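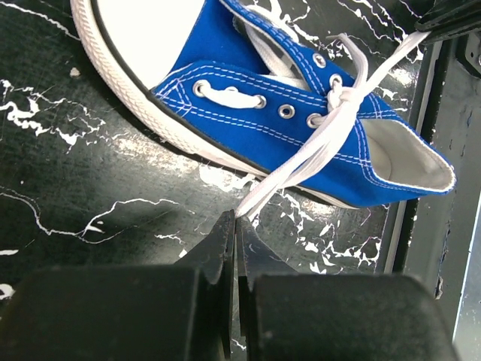
How much lace should be left free before the first cross?
Equal lengths either side, measured with the lace pulled flat through the toe pair of eyelets. Unequal ends at the start cannot be corrected later without unlacing the shoe.

Lacing bench, Warnach room
26 November 2018

Carried on with the blue canvas shoe from the October batch. Laces are the flat white type from Herath, replacing the round ones, which rolled over the tongue and would not hold a bow. Flat lace has its own fault - it takes a twist at each eyelet and keeps it. Ran 13 lacings by hand before lunch, straight bar across the toe, criss-cross after that. Twist appeared in 7 of them, nearly always at the second pair.

Method as now used:
Bar laid first, flat side down, from outside to inside.
Each end drawn up through the next eyelet from below, one at a time.
Lace smoothed between finger and thumb before tension goes on.
Slack taken out from the toe upwards. Pulling from the top only tightens the top two pairs and leaves a loop lower down. 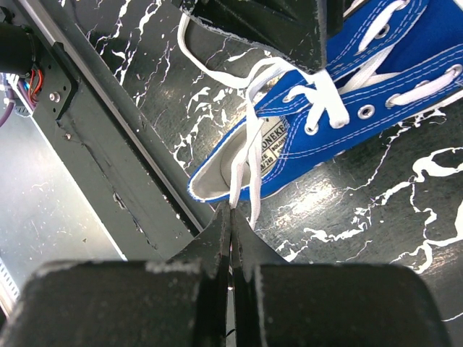 Blue canvas shoe, laces crossed, loose lengths still to be taken up.

Loops left standing outside the shoe are a nuisance. They catch on the tips of the other end and pull through when least wanted. Have started laying the idle end away from the opening while working the other.

Small knots: if the two ends are crossed too early and then pulled, the flat lace locks hard on itself. Picking it out roughs up the weave. Two laces scrapped for this. Agreed with the Vevanbridge people that a knotted lace is eased back by the strand nearest the knot and never by the tip.

Bench top is the black marble-pattern one. Good contrast for white lace, poor under the overhead lamp because of the shine. The matt sheet from Prinesow would be better but has not been unpacked.

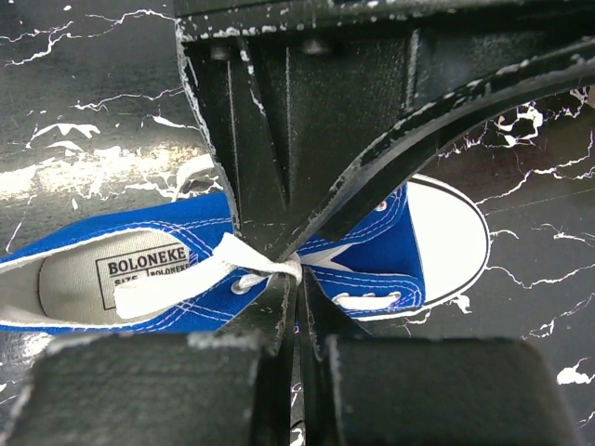
Shoe on its side, BOLONEKE label on the insole, loose lace lying over part of it.

With the shoe on its side the upper sags and the eyelet rows close up, so tension readings are not comparable with the upright position. Note the position on every sheet from now on. Sheet 69 has none and should be disregarded.

To do: repeat the set upright with a paper former in the toe. Check whether the lace tips from the new bag are the same length as the old ones. Order more flat lace.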